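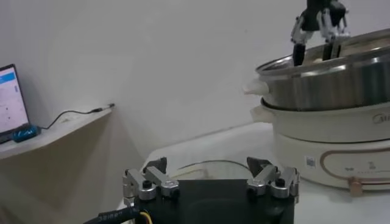

A glass lid on a white table, as one of the two arms sees it. The other arm is at the steel pot.

Ask the engineers at Plelten what is the hardest object in their kitchen and they will not name a knife or an egg. They will name the lid. It is clear glass, it lies on a white table, and for the depth sensor it hardly exists.

"The first version of our planner drove straight through it," says Oğuzhan Sezer, who leads the perception group. "In the point cloud there was only table. From the planner's point of view, it did nothing wrong."

I visited the company in its rooms above a bicycle shop, where the software called Runex has been in development since October. Runex does not try to reconstruct the lid. It looks for the rim, the one part that gives back a little light, and fits a circle to whatever pieces of the arc it can find. From one view the fit is often poor. So the arm moves its wrist camera to 3 viewpoints, and the estimates are combined before any grasp is proposed.

The moving costs time, 5 seconds in a typical run, and there was a long argument in the group over whether this was acceptable. Sezer wanted to keep it. A colleague from the planning side wanted a learned model which would answer from a single picture. They tried both during 40 runs, and the learned model was faster but it was too sure of itself. When it was wrong, it gave no sign. 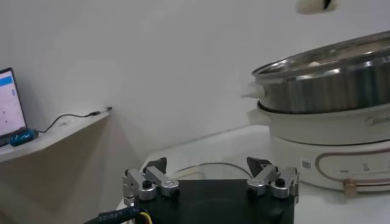

The steel pot brings the opposite trouble. It is easy to see, but its side is full of bright and dark bands that belong to the room, and these slide along the metal when the camera moves. A feature tracker likes such bands very much. Runex now masks the polished surfaces and takes the position of the cooker from the base instead, where the thin line around the controls is sharp and stays in its place.

Then there is the question of two arms. Each has its own camera and its own opinion about where the handle is. A small program called Dodden compares the opinions, and if they differ by more than 2 millimeters, neither arm may close its fingers. I watched the log file for a while. The word "disagree" came often, mostly in yellow.

The next task is to make the planner use this doubt and choose by itself where to look again. At present the viewpoints are written by hand in a text file, and Sezer edits them himself when the table is moved.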